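Transfer window thread, August edition! Tiver have signed 2 strikers before breakfast and I am wide awake for it.
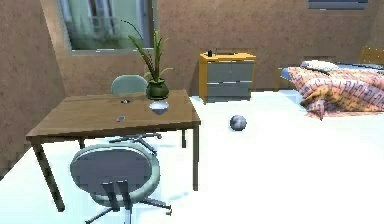
Floltska let their captain go after 178 games. Ouch — but what a servant.

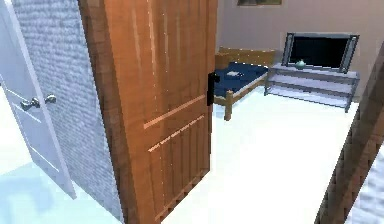 Silver handles, white door.

Manar sold more than 200 season tickets the night the new keeper landed!
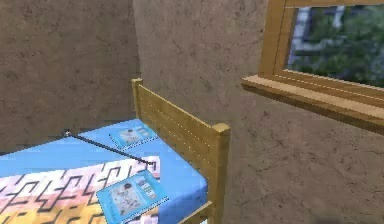
Lã replies that Manar still need a left back and I can't argue.

Full squad ratings tonight, come shout at me.

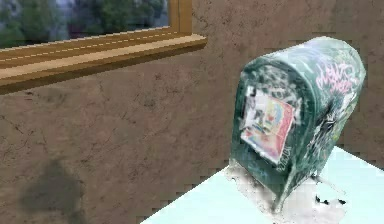
Green mailbox, brown wall.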